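Ticket 2441: wrist view too bright near the window, gets lost in the sacks
Project: Katene (student robotics club, Mukmont campus)
Status: open, making good progress!
Priority: 4

Hi all, logging this properly so the next shift doesn't have to start from scratch. Our picking program, Droner, keeps losing its target when the arm works close to the window, and again when it gets in among the woven sacks. Same room, same session, two quite different headaches. 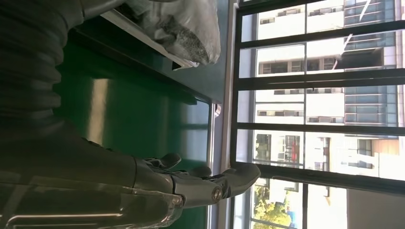
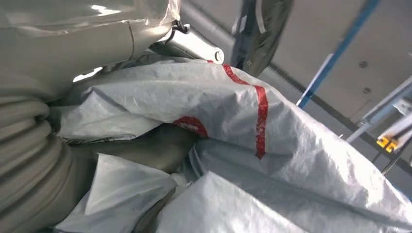 Symptoms
Facing the window, auto exposure chases the daylight and the hand goes dark. Droner's confidence score drops below 50 and it stops and waits, as it should. In close to the white sacks the score bounces up and down, and the log fills with "target changed" lines. I love that it's trying so hard, but it can't settle.

Tried so far
- Restarted Droner. No change.
- Locked exposure at 46 before moving off. Huge improvement at the window! The finger joints came up clearly in the log and the score held for the whole reach.
- Same setting at the sacks. Still bouncing, so I'm treating that as a separate fault.
- Turned off colour matching. A bit better. My guess is it was grabbing onto the red printing and following the stripe along the folds.
- Rolled back to the April build of the Flurkura driver. Made it worse, so I put the current one back.

Update, 4:50 pm
Depth-only mode got through four picks in a row at the sacks, then missed the fifth because it took a deep fold for the edge of the bag. Still our best run by far and I was pretty chuffed.

Still to do
- Someone please add the exposure lock to the startup file. I've been typing it in by hand.
- Try depth-only with a slower approach.
- Check the arm cover isn't bunching up at full bend. I haven't looked at this yet.

Logs are in the shared folder under the ticket number. Please leave the ticket open until we've had a full run at both spots.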